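Home Data Notes Downloads Contact

Last updated: October

# Trusen: the stuff that ends up on the bed

Hello, and thanks for opening the README! Trusen is a small set of pictures and notes about one very ordinary chore, which is clearing all the bits and bobs off a bed so that somebody can get into it. I started it after a week of going to sleep next to a comb. There are 300 clearing sessions in it so far, sorted into 9 folders, and I add more when I have a free evening.

It's all small things. No duvets, no laundry mountains (for those you want Vukari, which is the sister set and has far more socks in it than anyone needs). Trusen is wrappers, beads, tissues, cloths, hair things, the sort of clutter that comes out of pockets and bags and spreads itself over a sheet.
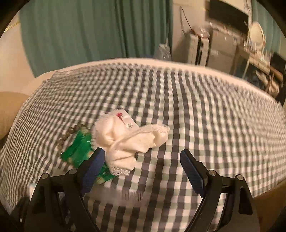 *Checked sheet: green packet, beads, crumpled white cloth.*

I'm very fond of gingham as a background and also a bit sorry about it. Little grey and white checks are lovely to look at, but pale things sink right into them, and a bunched-up white cloth with a fringe is a pain to draw round. Where does the fringe stop? I went with the outermost threads I could make out and left it at that. If you'd do it differently, the outlines are plain text files and easy to change.

The cloths all go under `cloth` in the labels. I did try splitting them into towels, napkins and hankies, then spent a whole evening arguing with myself over a folder of 46 pictures and gave up. One word, much happier.

Beads were another headache. A strand that's draped over something gets a single outline along the part that shows, and I don't guess at the rest. Same with anything lying half under a wrapper.
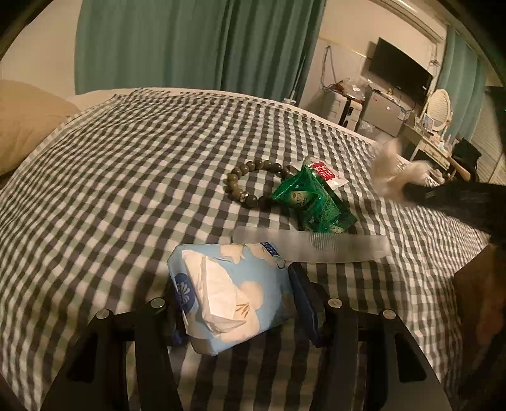 **Category: bedtop / small soft and crinkly**

This is the folder I'd begin with if you're new. Tissue packs live in it, along with snack packets and anything else that rustles. A pack of tissues gets one label for the wrapper and a second for any tissue poking out of the top, so the light blue one with the big white flowers has both. The comb is see-through, so you get the checks coming through it, and I've marked it `clear` in the extra column. Please do use that column! It took me ages.

Anything too blurred to name is `unsure`. There's a fluffy white something to the right of the snack packet that I've put down as `unsure`, and it can stay that way. I'd much sooner have a few honest shrugs in the file than a wrong plush toy.

## How I tidy

- rubbish goes first, into a paper bag by the door
- beads and other small shiny things go in a saucer
- cloths get shaken out and folded, badly
- combs and tissues back to the bedside drawer
- sheet smoothed at the end

You don't have to agree with the order. It's written in `order.txt` for each session, and in the older ones it wanders a bit as I hadn't settled on the saucer yet.

## Before you download

The label list has 4000 lines and I typed the lot, so there are spelling mistakes. "Braclet" turns up a fair bit. I fix them in batches, and the Stiko script in the `tools` folder will tidy the common ones for you if you run it on a copy.

Still to do: the bedside drawer notes, a proper list of sheet patterns, and the striped folder, which is only half labelled.

Baldursdóttir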